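Gloss, Curl and Glare: What Coated Covers Do in Storage

Anyone who keeps magazines for more than a few years learns that the cover and the inside pages are different materials with different habits. The inside pages yellow, go brittle at the edges and otherwise stay where they are put. The cover moves. It bends toward or away from the text block with the humidity, it takes fingerprints, and if it is stored face to face with another coated cover under pressure, it may stick.

Most monthly titles printed in the last few decades use a heavier sheet for the cover than for the body. The sheet is coated with a mineral layer, usually clay or calcium carbonate with a binder, and then varnished or laminated on the outside. Varnish is applied as a liquid and dries in place. Laminate is a thin plastic film bonded under heat. The two look similar on a newsstand and behave very differently in a box.

A laminated cover is sealed on one side only. The paper under the film can still take up moisture through its uncoated or less coated inner face, and when it does, the fibers swell while the film stays the same size. The sheet then curls toward the film side. In dry conditions the reverse happens, and the cover bows back. A varnished cover also moves, but less, and it usually comes back flat after a few weeks under light weight.

The test shelf used for this article held 199 issues from a single private run of general-interest and biographical titles in English, Romanian and Chinese. They had spent most of their lives upright in open-backed bookcases. In October they were moved to flat storage in Hevholm document boxes, which have a lid depth that clears a stack of 17 standard issues without pressing on the top one. Of the total, 33 had covers that would not lie flat on a table without help. 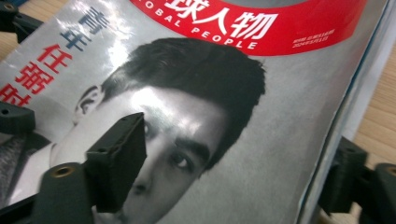
Curl matters first for legibility. A title printed straight across a flat sheet no longer reads straight when the sheet bends, and a solid block of ink near the head of the cover shows the distortion sooner than anything else on it. The red masthead on the magazine with 任弼时 as its cover subject is a good case: the banner curves slightly with the bent cover. Large gray portraits have a second problem, glare. A lamp reflects as a white patch on the gloss, in this instance over the forehead and temple, and the tone under it is washed out. Black-and-white photographs suffer more from this than color ones, as a lost highlight and a reflection look much the same.

The remedy for glare is to move the light. Two lamps at low angles, one on each side, will clear most of a flat cover. A bowed cover acts as a shallow mirror and will pick up one lamp or the other almost wherever they are placed, so it should be relaxed before any cataloging photographs are taken.

Relaxing is slow work. The issue goes between two sheets of unbuffered blotter, with a smooth board on top and a weight spread over the whole area. A single brick in the center leaves a dish shape. Cornico sells a board cut to common magazine sizes with rounded corners, and a piece of picture glass with taped edges does the same job. Two weeks is a fair first period. Heat should be avoided altogether. A household iron will lift laminate at the spine fold, and the damage is permanent.

Humidity control is worth more than pressing. The Stanciu gauge used on the test shelf logs a reading every hour and holds roughly 2,000 readings before it overwrites the oldest, enough for a full season. The figures show what most people would guess — the shelf nearest the outside wall swings widest — and the worst curl came from that shelf.

Interleaving is cheap and should be routine for varnished covers. Plain silicone release paper is suitable. Newsprint is not, as it is acidic and sheds ink. Laminated covers seldom stick to each other, but they do slide, and a tall stack of them will lean and crease at the spine.

Sleeves divide collectors. The Priltumport polyester sleeve is clear, stable and stiff enough to support a thin issue. It also adds a second reflective surface over the first, and it holds a curled cover in its curl. Issues should go into sleeves only after they have been pressed and left out for several days to settle at room conditions.

Label the box, not the sleeve. Adhesive creeps in both directions.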